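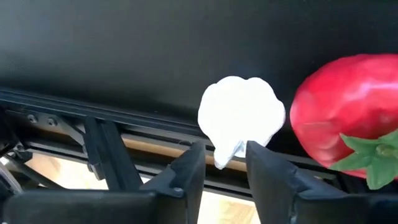 Week 9 handout: soft goods and what "clean" means

Most cleaning manuals treat a surface as finished once it looks dark and even. I would ask you to be suspicious of that. Black finishes are the worst offenders, and the trade likes them for exactly the wrong reason, namely that they hide things. Look at the wide black surface behind the crumpled white piece: smooth at a glance, yet there are faint pale smudges on it, and toward the right the light comes off the finish in a way that makes it hard to say what is a mark and what is shine. The Fister checklist would pass it. I'm not sure I would.

Now the wad itself. Paper, foam and cloth can all crumple into much the same lump, and from a distance students will swear to one or another. Don't. Write "white, soft, material not known" until you have handled it.

The Ukgate notes claim that a wad wipes as well as a folded pad. I have yet to see good evidence. They ran 20 wipes on 2 panels and judged the result by eye, with no second reader. Babatunde Nnaji raised this in March and got a polite answer that did not address it.

For next time
Read the Dauda pages on folding, skipping the sales material at the back.
Bring one cloth and one paper towel. Crumple both, then fold both.
Wipe a dark panel with each and look at it from a low angle under a lamp.
Write down what you saw before you talk to your partner.

Ivmont's scoring sheet is optional. It has nearly 9 categories too many for my taste.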